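Section 4: Patching your switch

By now the cabinet is standing, the shelves are in and the power rail is live. Good work! This is the part most people look forward to, and it's the part where a bit of care pays you back for years. A tidy set of patch leads makes every later job easier, from moving a desk to tracking down a dead wall socket.

This section covers choosing leads, labelling them, routing them and plugging them in. It applies to all Kullo wall cabinets and to the Maldonado upright frame. If you are fitting a Jitley shelf kit, read the note after step 6 before you cut any ties.

4.1 What you need

Patch leads, ready made, in two or more colours
Hook-and-loop ties (the Ronunik bag in your kit is plenty for one cabinet)
Printed or handwritten labels, two per lead
A torch
Your port plan from Section 2

If you haven't filled in the port plan, go back and do it now with a cup of tea. It takes a few minutes and you'll be so glad of it by step 9.

4.2 Choosing your colours

Colour is the cheapest labelling system going, so use it! Our usual scheme is blue for desks and wall sockets, yellow for phones and grey for anything that lives inside the cabinet. You can pick your own favourites, but write the scheme on the inside of the door and stick to it. Anderson Godoy, who wrote the first version of this guide, kept a strip of coloured tape beside the key as well, and we still recommend it.

Choose lengths that reach with a gentle curve to spare. A lead that has to stretch will pull on its port, and a lead that is far too long ends up as a bird's nest at the bottom of the cabinet.

4.3 Before you plug anything in

1. Check that the switch is screwed down at every fixing point. It shouldn't rock when you press on the front.

2. Find port 1. With a switch mounted upright, the port numbers may run down the panel or across it, so go by the printed numbers and never by counting from the top.

3. Shine the torch into each port you plan to use. Remove any dust caps and put them in the spares bag.

4. Lay your leads out in port order on a clean bench or a towel.

5. Label both ends of each lead with the same number. Place the label 2 cm back from the boot so it can be read once the lead is home.

6. Hang the ties on the side channel, leaving them open.

Note: Jitley shelf kits have a shallower side channel. Use one tie for every six leads, and keep the bundle flat.

Caution: Do not run patch leads across the power rail or through the same channel as mains cables. If the two must cross, cross them at a right angle.

4.4 Plugging in

7. Start with the port furthest from the side channel and work back towards it. Your hands will thank you, as you won't be reaching over finished work.

8. Hold the lead by the plug housing, between finger and thumb, with the cable trailing away freely behind it. Don't steer the plug by the cable.

9. Check the number on the label against the port plan, then against the number printed beside the port.

10. Turn the plug so its clip faces the clip slot in the port. On an upright switch the slots can face sideways, and they may face opposite ways in neighbouring columns. Look first, then push.

11. Push straight in until you hear and feel the click. It's a lovely sound once you get the rhythm going.

12. Tug the housing very lightly. If it slides out, the clip hasn't caught. Try again, or swap the lead if the clip is broken. 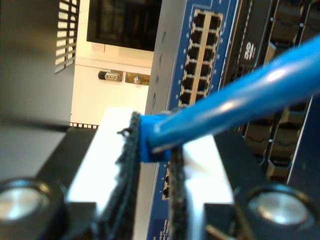

Figure 4-1. Blue patch lead held at the plug, with the upright switch behind. Port numbers are printed beside the ports.

13. Lead the cable out to the side in an easy curve and lay it in the channel. Keep status lights and port numbers uncovered wherever you can.

14. Repeat for the remaining leads, then close the ties. They should be snug enough to hold the bundle and slack enough to slide a lead through.

Caution: Never force a plug. If it meets firm resistance, take it out and check which way the clip is facing. Bent contacts inside a port can't be repaired on site.

4.5 Checking your work

15. Turn on the switch and give it time to start.

16. Compare the port lights with your plan. A port will usually stay dark if the device at the other end is off, so wake everything up before you go hunting for faults.

17. If a port is still dark, reseat both ends of the lead. Next, try a lead you know is good.

18. Tick each working port on the plan and tape the finished sheet inside the door.

Note: Kourosh Parsa on our help desk suggests taking a photo of the finished cabinet with the door open and saving it with your port plan. It's a terrific habit, especially if more than one person has a key.

Spare ties are part number 248, and replacement label sheets are part number 271. Both can be ordered with the form at the back of this guide.

Continue to Section 5, Fitting the door and fan tray.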